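Plesuvley Worktops: Frequently Asked Questions
Stone counters, care and small repairs
Last updated Apr 13, 2021

Is brown marble harder to look after than white?
No. It takes the same care. Dark stone hides tea and coffee better, but it shows dull patches from lemon juice and vinegar more clearly, and limescale near a tap stands out as a pale ring.

What should I clean it with?
Warm water and a few drops of washing-up liquid, then a rinse with clean water and a dry with a soft cloth. We supply Otden stone soap with every new counter and it is fine for weekly use. Do not use bathroom spray, cream cleaner, bleach or anything sold for removing limescale.

There are fine lines all over my slab. Is it cracked?
Probably not. Many brown marbles have a close web of fine lines running through them, along with the larger white and tan veins. These formed in the rock and were filled with resin at the factory. Run a fingernail across one. If the nail does not catch, leave it alone. If it catches, or if you can see that one side sits higher than the other, send us a photo and stop putting weight on that part.

Can I choose where the big veins go?
Yes, if you come to the yard before cutting. We lay the paper template on the slab and you can move it. After the template is signed we cannot change it. Bring the sink and hob sizes with you.

How often does it need sealing?
Once a year for a kitchen, less for a sideboard or hall counter. Drop a little water on the surface and wait. If the stone darkens underneath, it is time. Leave the sealer to cure for 4 hours before putting anything back.

Can I do odd jobs on it?
Light ones, yes. Metal tools will scratch marble, and a dropped screwdriver can chip an edge. Keep tools in a plastic tub or tray while you work and wipe the bottom of it first, as grit under a tub does as much harm as the tool. Do not drill or hammer on the counter.

I have a small scratch. Can I polish it out?
Very faint marks can be worked with a damp 800 grit pad followed by polishing powder. Try a hidden corner first. We do not advise using anything coarser at home. A 200 grit pad will leave a cloudy area that we then have to refinish.

What goes between the counter and a painted wall?
We fit a thin trim along the back as standard, in black or to match the stone. It covers the joint and protects the paint from splashes. If you have a mural or wallpaper, tell us at the survey so that we can mask it. Drolness clear silicone is the only sealant we use next to artwork.

Should the mural be painted before or after fitting?
Before, if possible, and left for 3 weeks to harden. Our Murakami showroom counter, a brown slab against a coral-pink wall with teal leaves, is the one most people ask about when they want strong colour behind dark stone.

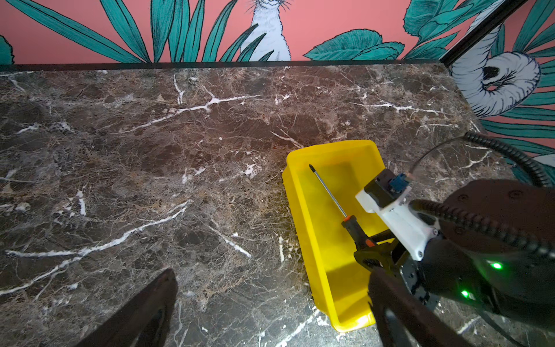
Krishnamoorthy Pinto: We had ours painted after the counter went in and it was fine, but we taped lining paper over all of the stone and still found a few spots of paint on the trim. They came off with warm soapy water and a plastic scraper. I would add to the sealing answer that the bit by the kettle needs doing sooner than the rest. Ours was due again in May.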